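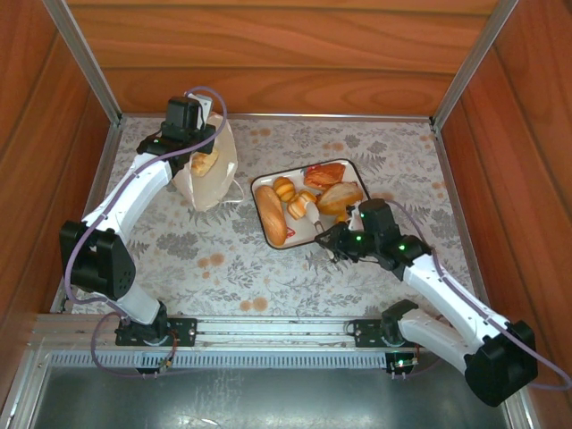 Koskela Hut from the Fevis road end, two nights?

tarnwalker
Posted Mon 11 August
Planning to walk in to Koskela Hut with my sister once the snow is off the saddle. We'd start at the Fevis road end, stay two nights and come out the same way. The old guidebook says four hours in. Is that still right, and do you have to book now? I've read both yes and no.

bluffstation
Four hours is fair if the river is low. The track was rerouted above the slip in May and the new bit climbs 100 meters before it drops back to the flats. There are 10 bunks. No booking when I was there, first come first served.

R. Kereama
You do have to book on weekends. It changed last season. Weeknights are still first come. The sign at the road end is the old one and hasn't been replaced.

bluffstation
I was there on a Saturday and no one asked for anything.

R. Kereama
They don't check often. If a party with a booking turns up at dark, you're the one on the floor.

ornton_pete
I'd skip the hut and camp at the forks. Flat grass, good water, and you don't have to listen to anyone snore. Sandflies are bad until the sun goes down.

zisier84
Don't camp at the forks if there's rain in the forecast. The lower terrace was under water twice last spring. There's a higher spot on the true left, past the big beech with the orange marker. Room for two small tents.

ornton_pete
Never had a problem there and I've camped it for years. Look at the sky and use your head.

zisier84
The rain falls on the Zisier side and you don't see it from the forks. That's how we got wet feet at 2 a.m.

tarnwalker
Thanks all. Hut it is, and we'll go midweek. Is there a shuttle from Ornton or do we need to leave a car?

bluffstation
Leave a car. The shuttle only runs in summer. The last mile of road is rough but we got a small hatchback up it. Don't leave anything on the seats.

R. Kereama
Fill up in Ornton too, the pump at Fevis is closed. And bring your own stove, the gas rings at the hut were taken out.

tarnwalker
Good to know about the stove. Is the wood burner still there?

R. Kereama
Yes. The wood in the shed was damp last time, so take some dry kindling.

— Rochelle Kereama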